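Maintenance of Robot Cells, Unit 3
Notes to go with the practical – tutor: Geum-ok Do

The Mimulari cell in the Endstead workshop is used for pick-and-place trials with toy food. You will set it up, run it and leave it fit for the next group. Read these notes before you touch the pendant.

Setting the table

Lay the checked cloth with its lines square to the wall. Small ripples do no harm, but pull out any fold high enough to catch a fingertip. The plates go on next, then the food, then the cubes. Toast and eggs go on separate plates unless your sheet asks for a filled sandwich.

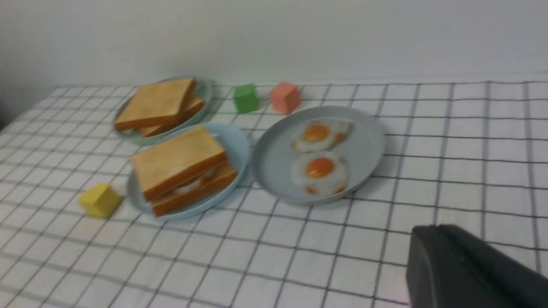 Check the wrist camera before the first run. Wipe the lens with a dry cloth and look at the live view while the arm is jogged at slow speed. Some blur during a move is normal. If it stays when the arm has stopped, the lens is dirty or the mount is loose. The mount has two screws – nip them up evenly and check again.

Gripper and cable

Grip force is set at 34 on the Deák controller. Do not raise it to cure a slipping part. Clean the finger pads first, then look at the approach height. Toast should be lifted clear of the rim before any sideways move.
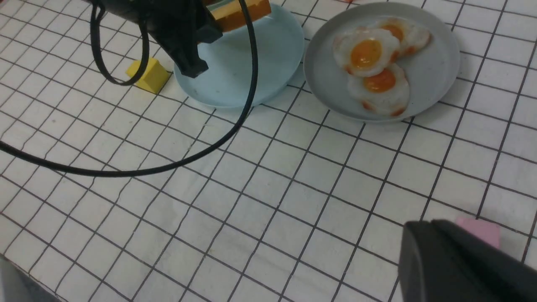
Cable slack needs care. Too little and the plug takes the strain at full reach; too much and the loop drags over the cloth and shifts the cubes. Jog to all the corners of the table and watch the loop the whole way. Re-clip it at the forearm if needed, and write the clip position in the log.

Finger pads are changed every 3,000 cycles. Spares are in the Fillisitz drawer. Wear shows first at the tips.

Keep override at 70 per cent or below for the whole practical.
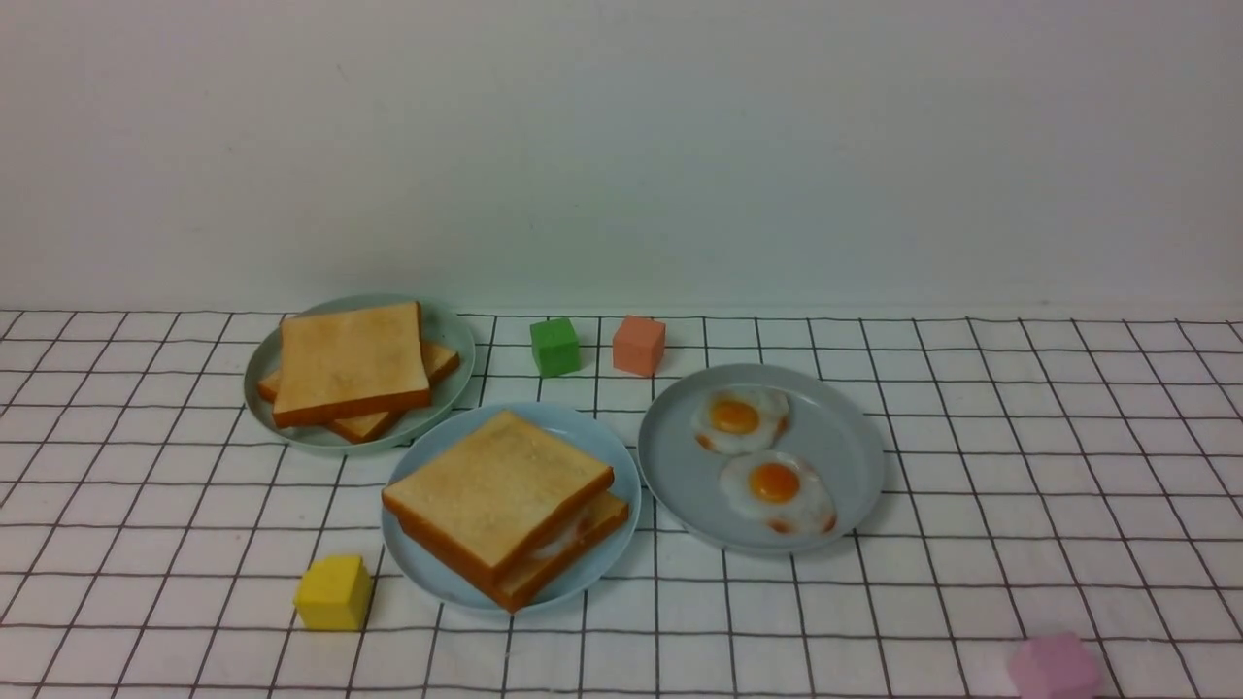
3.4 Checks from the head camera

Park the arms out of view and save one still. Compare it with the layout sheet, plate by plate. A cube that lies partly outside the picture should be moved in before you start, and the still taken again. File it under your group number.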